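January 27, 2023

So, news from the small end of the film world, and I've been sitting on it since lunch! Tuline, the slow, strange family drama I went on about here all last August, is finally getting a proper cinema run. Sowmya Namboodiri, who wrote and directed it, has signed with a distributor called Volard, and it opens on a handful of screens this spring (they haven't given me the exact list yet, so please don't ask).

If you missed my earlier ramblings, it's the one about two sisters who come home to sell their mother's ferry company and end up not speaking for most of an hour. I saw it at the Eskildsen, in the little upstairs room with the bad seats, and I came out a bit wobbly. The first half hour is hard going, I'll admit. There's a long business with a tax letter that I still don't think pays off, and the younger sister's boyfriend seems to have wandered in from another film. But once the older one starts lying about the sale, everything pulls together, and the story knows where it's heading right up to the last boat.

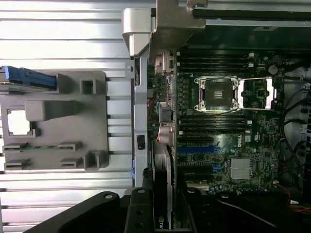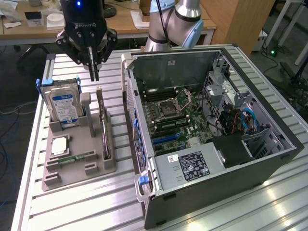

*An open computer on its side; second picture, the parts tray on the worktable.*

The version going out isn't quite the one I saw. Namboodiri has been back in the edit and it now runs 174 minutes, a little longer than before, which made me groan out loud on the bus. She tells me the extra scenes are nearly all the mother's, mostly flashbacks, and that the tax letter stays. "I know you hate it," she wrote, "but it's the reason she lies." Fair enough, I'll watch for that.

The money side is rather sweet. The new edit and the sound mix were paid for by an online appeal which closed with 3,149 backers, and 1,866 of them had already seen the film once and wanted to see it again. I was one of them (I got a postcard of the ferry). Volard are also printing 300 copies of the script, with her pencil notes left in, and those will be sold at the cinemas and not online.

There'll be a preview back at the Eskildsen before the main release, with Namboodiri taking questions afterwards. I've asked for two seats near the aisle, and I'll put up a full review once I've seen the long cut. My sister's coming with me this time, and she's already complaining about the running time.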